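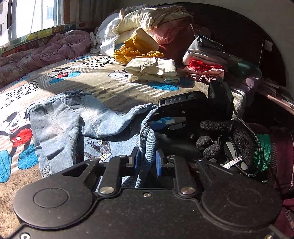

What does it mean to teach a robot by demonstration? It means a person performs the task, the movements are recorded, and a control program is worked out from the recordings instead of being written line by line.

Demonstration-based robot teaching
Last revised September
By the Kileck editorial desk

Demonstration-based robot teaching, also called learning from demonstration or imitation learning, is a group of methods in which a robot acquires a skill from examples supplied by a human operator. The examples may be given by moving the robot's own arm, by driving it from a distance, or by doing the work with a separate hand-held tool that has the same kind of jaws as the robot. The recorded data are then used to fit a policy – a function that takes in what the sensors report and puts out the next movement.

Methods of demonstration

In kinesthetic teaching the operator grasps the arm and guides it through the task while its joints are set to yield. Joint angles are read directly from the encoders, so no conversion between bodies is needed. The method suits slow, single-arm work. It is tiring over long periods, and the operator's hands and body often block the cameras.

In teleoperation the operator stands apart from the robot and commands it through a controller, a headset or a smaller copy of the arm. The recorded commands are ones the robot can carry out. Costs are higher, as a complete robot is occupied for every hour of recording, and most systems give the operator little sense of touch. Small delays between command and motion lead operators to slow down, and the slowness is carried into the learned behaviour.

In hand-held gripper demonstration the robot is absent. The operator holds one gripper, or 2 for two-handed work, and carries out the task at an ordinary pace. A camera fixed to the tool records the jaws and the object between them, and the tool's path through space is estimated afterwards from the video, from inertial sensors or from external trackers. A tool of this kind can be carried into kitchens, bedrooms and workshops where an arm could not easily be installed.

Recorded quantities

A typical episode holds colour video, the position and orientation of each gripper, and the opening width of the jaws, all on a common clock. Some sets add force or tactile readings. Clock drift between the two hands is a frequent fault. At normal working speed, an offset of 100 milliseconds is enough to make one gripper appear to close before it has reached the cloth.

Episodes are usually labelled with a short written instruction such as "fold the trousers in half". Labelling practice differs between groups. The Eteck format stores one instruction for the whole episode, while the Ostano format permits a separate line for each grasp, lift and release. Converting from the first to the second requires the video to be reviewed by hand.

Garments and bedding
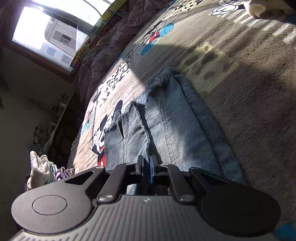
Operators trained on the Eteck tools object that garment work is recorded too neatly, and argue that failed grasps and second attempts should stay in the set so that the policy learns how to recover. The opposing practice, followed in the early Calloway recordings, was to discard any episode containing a dropped item. Later Calloway releases kept such episodes and marked them with a flag.

Cloth is regarded as a difficult case for all three methods. A rigid object can be described by its position and orientation, but a garment has no fixed shape, and one part of it commonly hides another. Denim is stiff enough to hold a fold and has thick seams that give the jaws a firm edge. Thin knits slide, stretch and bunch. Patterned bedding underneath makes it harder for a vision system to separate the garment from its background, and changes in daylight have a similar effect.

The usual grasp is a pinch near a cuff, hem or corner. Parallel jaws with soft pads are preferred over many-fingered hands, mainly for ease of repair. A pinch that takes up more than one layer is a common error – the blanket may be lifted along with the garment – and it is hard to detect from jaw width alone.

Size and variety of data

The Calloway household set contains 1,704 episodes recorded in 84 homes. Its authors reported that adding homes improved performance in unseen rooms more than adding further episodes in homes already covered. The Ostano set was gathered in one laboratory flat, and policies fitted to it did well there and poorly elsewhere.

Limitations

A hand-held tool can be moved in ways that a given arm cannot follow. Recordings are therefore checked against the reach and speed of the target robot, and episodes outside those limits are dropped or slowed. A wrist camera also sees little beyond the work in front of it, so a garment lying to one side may go unrecorded.

Small errors build up during use. Once the robot drifts away from the situations covered by the demonstrations, the policy has little to guide it and tends to drift further. Common remedies include predicting short sequences of movements instead of single steps, and collecting corrections from an operator who takes over by remote control when the robot goes wrong.

Comparison between published results remains difficult. There is no agreed measure of a well-folded garment, and success is often scored by the same group that collected the data.

See also: Teleoperation; Kinesthetic teaching; Deformable object handling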